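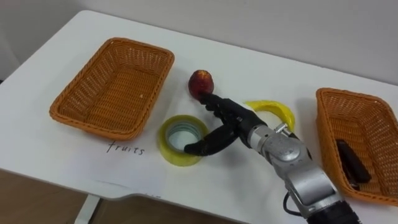
Multi-finger hand or parallel gripper for mixed sorting?

I'm sorting fruit and small office stuff into two baskets and loving it so far! My Padari hand does fine on round things, but flat items are hit or miss. Has anyone compared it with the Fenum two-jaw? Budget is 2000.

2 answers

I ran both, 40 picks each. Fenum won on flat stuff, Padari won easily on fruit. For a mix I'd keep the fingers – just slow the close speed to 80 percent and come in lower with the thumb. So much fun once it clicks.

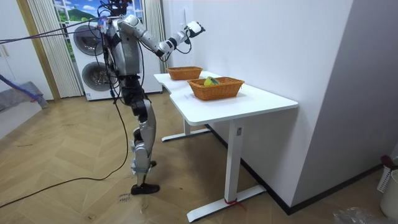 Humanoid at the desk, arm raised, two wicker baskets

Kabbaj controller or the Nukel one? Makes a big difference with fingers. I only have the Nukel and never tried fruit, sorry – but following this!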